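Ticket: Desk-tidy demos, right arm lags leader and gripper closes early
Site: Skisdale, bench cell 2
Opened by: Macarena Figueroa
Assigned to: Bongani Shabalala
Opened: 24 Jan 2019
Status: Resolved, monitoring
Component: Bravo teleop, recorder

Summary

When I drive both follower arms through the desk-tidy task, the right arm trails my hand and then catches up in a jump. The left arm is fine. The right gripper also closes before I have squeezed the leader handle all the way, so pens get pinched while the fingers are still moving into place. I can finish an episode if I go very slowly, but the playback looks bad and I don't want to train on it.

Task is "pens into organizer, scissors and note pad to the side." Same script we used in the Iltley cell, where I never saw this.

Steps to reproduce

Home both arms.
Start Bravo in paired mode, recorder on.
Move the right leader arm from rest toward the middle of the table at normal speed.
Stop, wait, move again.

Expected: follower tracks leader smoothly.
Got: follower hangs, then jumps. Happens on most moves longer than a hand's width. Short moves look normal.

Already tried

Restarted Bravo. No change.
Swapped the leader handles left to right. Problem stays with the right follower.
Lowered the speed scale. Jump is smaller but still there.
Recorded with the left arm only. Clean.

Comment, Bongani Shabalala

Thanks, swapping the handles helps a lot. It rules out the leader side. Please send the loop timing log for one bad episode and one frame each from the overhead and wrist views with the table set up for the task. I want to check the start layout against the script before I touch the config.

Comment, Macarena Figueroa

Log uploaded. Overhead first, then a wrist view with the lamp base between the fingers.

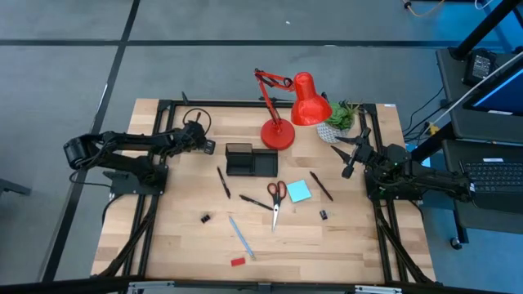
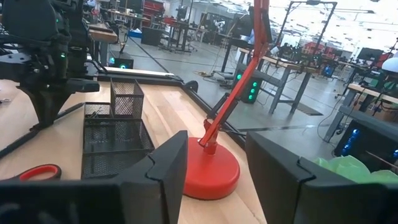
Loop timing on the left looks flat to me. On the right there are gaps, and the long ones line up with the jumps. I marked three of them in the log by hand. I also noticed that the gripper command arrives in the same packet as the joint targets, so if one is late they should both be late. That doesn't explain why it closes early.

Comment, Bongani Shabalala

Layout is OK for this script. The lamp and the plant are fixed props, leave them in place. Pens can go anywhere within reach of one arm or the other.

Two separate problems, I think.

First one is timing. The right follower is set to a 15 ms command period and the left one isn't. The recorder runs at 100 Hz and hands out a target every tick, so the right side falls behind, fills its queue, and then the queue gets flushed. The flush is your jump. I don't know who set it. The value was in the cell profile when it was copied over in April, and the left arm got a new profile after its controller was replaced.

Second one is the gripper. The open and closed limits on the right leader map were never taught for this cell. It's still using the defaults, so at half squeeze the follower already thinks it has reached the closed end. You would see it with either handle because the map belongs to the follower slot.

Please do the following:

Stop Bravo and put both arms in hold.
Open the cell profile, go to follower right, delete the command period line. It will take the global value.
Save, start Bravo, leave the recorder off.
Run "teach gripper limits" for the right slot. Let the handle go fully open, confirm, squeeze to the stop, confirm.
Do a few free moves with nothing in the gripper.
If those look good, turn the recorder on and do one full episode.

Don't adjust the speed scale while you test. Put it back to where it was before you lowered it.

Comment, Macarena Figueroa

Done up to the free moves. The lag is gone, long moves and short moves look the same now.

Teach gripper limits failed the first time with "range too small." I was confirming open with my fingers still resting on the handle. Took my hand off completely and it passed. Might be worth a line in the setup notes.

Comment, Macarena Figueroa

Recorded a full episode, then four more. No jumps in any of them. Gripper follows the squeeze and I can hold it partly closed while I line up on a pen, which I could not do before.

One remaining issue. On the pass from the right arm to the left, the right wrist slows down near the middle of the table for a moment. It isn't a jump and the log has no gaps. Is that the collision margin?

Comment, Bongani Shabalala

Yes, that's the margin between the two arms. It scales speed down when the wrists get close. It's the same in Iltley, but the mounts there are further apart so you don't hit it as often. It gets recorded as it happened, and the policy should see it, so I would leave it on. If it bothers you, do the handoff by setting the pen down and picking it up with the other arm.

I added the hand-off-the-handle note to the Vuvton wiki page for new cells.

What about the episodes from before the fix?

Comment, Macarena Figueroa

I tagged them "bad_timing" and moved them out of the training folder. Left-arm-only ones I kept, their timing was fine. I will re-record the two-arm set with the new profile.

I'll use the set-down version for the handoff. It's easier on my wrist anyway.

Comment, Bongani Shabalala

Good. Profile change is committed for cell 2. I checked the other cell profiles for the same line and found nothing. Setting this to resolved and leaving it in monitoring until the re-record is done. If the lag comes back, attach the timing log and the profile as loaded, not the one on disk.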